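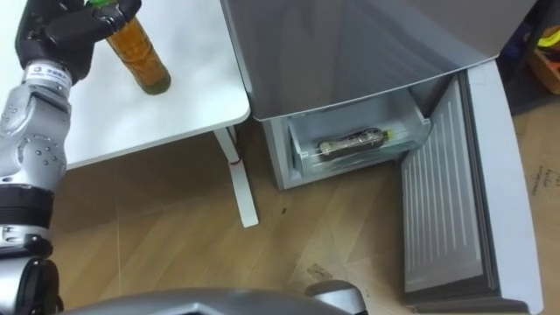 Cam lock

A cam lock is a small cylindrical lock fitted to cupboards, drawers, lockers, letterboxes and similar light furniture. Turning the key turns a flat metal arm, called the cam, which is fixed to the back of the lock body. In the locked position the cam sits behind the frame and stops the door or drawer from opening. The name is also used for a type of furniture connector found in flat-pack kits, which has no key and is a different thing altogether.

We use cookies to remember your settings and to measure visits. Accept all | Manage choices

Parts

The usual cam lock has a body, a plug, a cam, a fixing nut and a screw or second nut that holds the cam in place. The body is threaded on the outside, often with two flat sides, and passes through a hole in the door. The flat sides match the shape of the hole and keep the lock from spinning when the key is turned. Where the hole has been drilled fully round, a spur washer or a shaped plate is used to do the same job.

The plug is the part that takes the key. In cheaper locks it contains wafers, which are thin flat plates moved by springs. Better ones use pins, discs or a tubular arrangement with a round key. A stop washer or a small raised step at the back limits how far the plug can turn, commonly a quarter or a half turn.

Cams may be straight, cranked or hooked. A cranked cam has a bend in it and is used when the frame is further forward or further back than the end of the lock.

Measuring

Replacement locks are chosen mainly by body length and hole diameter. Body length is taken from the underside of the head to the end of the threaded part, and the head itself is left out. The length of the cam is taken from the centre of its fixing hole to the tip. The direction of turn also matters, as does whether the key can be taken out in the unlocked position. Some offices prefer a lock that holds the key until it has been locked, so that an open drawer always has its key in it.

A lock that is too long for the panel will leave a gap between the cam and the frame, and the door will rattle. Too short a body may leave too little thread for the nut.
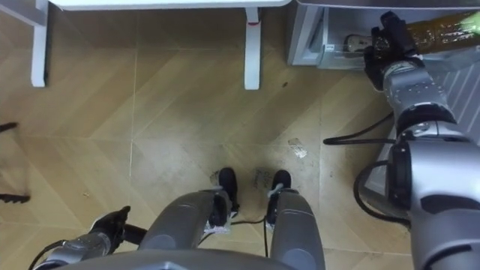 Keys and codes

Most furniture locks carry a code stamped on the face or on the key. The code refers to a list held by the maker or by a key supplier, and a new key can be cut from it without the old one being present. This is convenient when keys are lost, but it also means that anyone who can read the lock face can order a key. Offices with sensitive papers sometimes ask for locks with no visible code.

The number of different keys in a range is known as the number of differs. The Nostley range of wafer locks is sold in 200 differs, so two cupboards in a large building may well open with the same key. The Tsikata disc lock is offered in 3,000. Locks can also be ordered keyed alike, where one key opens a whole group, or under a master key, where each lock has its own key and one further key opens them all.

Many ranges have a removable core. A special control key draws the plug out of the body from the front, and a new plug is pushed in. The body stays in the door and no tools are needed.

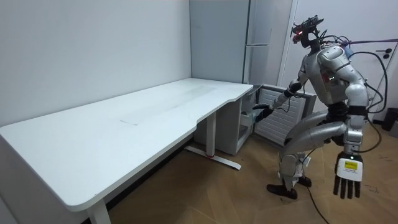
A white cabinet by the end of a long desk.

Security

Cam locks are meant to keep out the curious and the casual thief. The weakest point is often the furniture itself, as thin doors can be bent away from the cam with a screwdriver. Wafer locks have loose tolerances and are not hard to pick. Insurers do not generally treat a locked desk drawer as secure storage for cash, and policy wording should be checked where valuables are kept in one.

A longer or wider cam, a second lock at the foot of a tall door, or locking bars that run to the top and bottom of the frame will all make forcing more difficult.

Faults and care

The most common fault is a loose cam. The screw at the back works free with use until the key turns but the door stays shut or will not lock. It can be tightened from inside once the door is open. Stiff locks are treated with a dry lubricant such as graphite or PTFE. Oil tends to collect dust and leaves the wafers sticking.

When a key has snapped in the plug, the broken piece may be drawn out with a thin hooked tool if the plug is in the upright position. Otherwise the lock is drilled out and replaced.

Use in public buildings

The library at Plesgate replaced its reader lockers in July 2024 and moved from coin locks to cam locks with removable cores. Each bank has 9 doors, and spare cores are kept at the front desk. The swimming pool at Nametmont uses tubular locks on its lockers for the same purpose.

See also

Wafer lock
Tubular lock
Espagnolette
Master key system

Comments

Afia Appiah
The part about body length helped. I had been including the head and ordered 5 of the wrong size.

deskdrawer
Is there any way to open one if the code has worn off and both keys are gone? Filing cabinet, nothing valuable in it, just annoying.

M. at the workshop
If it has a removable core, a locksmith with the right control key can pull it. If not, drill it. A new lock costs less than the call-out.

deskdrawer
Thanks, will get the drill out.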